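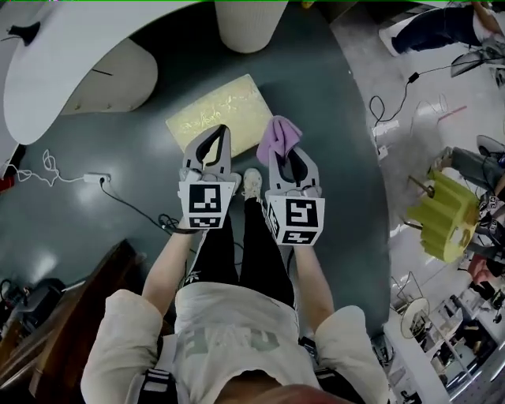
Choosing a mattress for a bed you already own

Most of the questions that came in to the Marwood store in May were about mattresses, and most of those came from people who were keeping the bed they had. A new mattress on an old bed usually works fine, but there are a few things to check before you order.

Measure the inside of the bed, from rail to rail and from headboard to footboard. Do this even if you know the size you bought. Older beds, and beds that were made by hand, can be off by an inch or more. A standard queen mattress is 60 inches by 80 inches. If the space inside your rails is under 60 inches, the mattress will bow up in the middle and the sides will wear early.

Next, look at the slats. For foam, the gaps should be no more than 3 inches. Wider gaps let the foam sink between the slats, and most makers will not honor a warranty if that happens. You can add slats or lay a thin board across them. If you use a board, drill some holes in it for air. Queen and king beds also need a center support with at least one leg that reaches the floor.

Height is the part people forget. Add the mattress height to the height of the slats from the floor. Between 20 and 25 inches suits most adults. The Drulel is our tallest mattress, and on a high platform it can be hard to get into for anyone with bad knees or hips. The Bai is lower and is a better match for platform beds and for beds with drawers underneath. Check your sheets too. Fitted sheets with shallow pockets will pull off the corners of the Drulel.

On firmness, side sleepers tend to do better on something softer at the shoulder, and back sleepers on something medium or firm. Weight matters as well. A mattress that feels firm to a light person can feel soft to a heavy one, so if two of you will share the bed, come in together and lie down in the position you sleep in. Give each one ten minutes.

Sylvain Lefèvre is on the bedding floor most mornings and can look over your measurements. Bring them on paper, along with a phone picture of the slats.

Delivery within Marwood is free on orders over $1,000. Below that it is $73, including carrying the mattress upstairs. Removal of the old one is extra and has to be booked when you order.

The Vundo adjustable base is back in stock in queen and twin XL. It fits inside most bed frames once the slats are taken out, but it does not work with the Drulel, which is too stiff to bend at the head. King size is still on order.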